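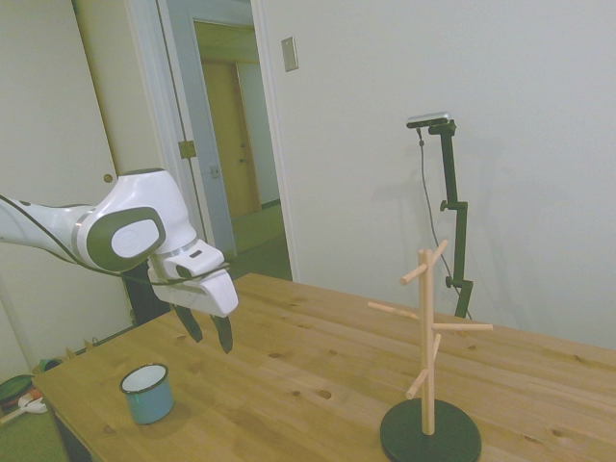
Wutlow Community Pantry
Progress report on the Fuvina grant
Monday, December 2, 2024

Period covered

This report covers the second half of the grant year, from the end of June to the end of November. The first half was covered in our interim report and the figures there have not changed.

Summary

The pantry gave out 2676 food parcels in the period. We opened on every scheduled day except one, when the water main on Gowda Street was shut off and the building had to close. The grant is mostly spent, and what remains is committed to the winter order. One item, the second chest freezer, is behind schedule.

Food parcels

Demand was flat through the summer and went up once school started. Most of the increase came from families with children under ten. We had planned for this and moved part of the summer budget into cereal, milk and lunch items, so the shelves held up better than they did last fall.

Fresh produce is still uneven. The farm stand at Zola gives us whatever it has left at the end of market day, and in a good week that is more squash and greens than we can store. In a bad week it is a few crates of onions. We have started printing a short recipe sheet for the less familiar vegetables and people do take them. The kohlrabi still came back.

Home delivery

Delivery was the new part of this grant. We said we would run four routes and we are running four. Each one goes out every other week, to people who can't get to the building because of illness, age or not having a car. The north route is the longest, and we split its stops differently in September after two late finishes in a row. It has been on time since then.

We set a ceiling of 100 households on the delivery list and reached it in October. There is now a waiting list. We would like to talk with you about this before the next application, as adding a fifth route would mean a second van or a longer day for the drivers, and we have not priced either one.

Drop-in table

The hot drinks and sit-down table runs while parcels are being packed. It costs very little and it has changed how the waiting time feels. People who used to stand in the hallway now come in early. The county benefits office sends someone to sit with us once a month, and that person has helped with heating assistance forms and a few housing letters.

We switched from paper cups to washable mugs in July. That took the cup budget down to almost nothing, though it does mean somebody has to stay for the washing up.
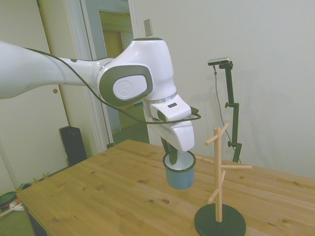 Equipment

The walk-in cooler was repaired in August and has held its temperature since. The second chest freezer was ordered in September and the supplier has moved the delivery date twice. We now expect it in January – if it slips again we will cancel and buy locally, at a slightly higher price.

The shelving in the back room is finished. Heavy cans are now at waist height, and packing goes faster.

Spending

Food and delivery fuel are both on budget. Repairs ran over because of the cooler, and we covered the difference from general donations. Printing came in under. A full breakdown with receipts is attached as a separate file.

Next steps

Place the winter order before the holidays.
Settle the freezer delivery one way or the other.
Get prices for a fifth delivery route.
Send out the yearly household survey in February, with the questions on allergies added as you suggested.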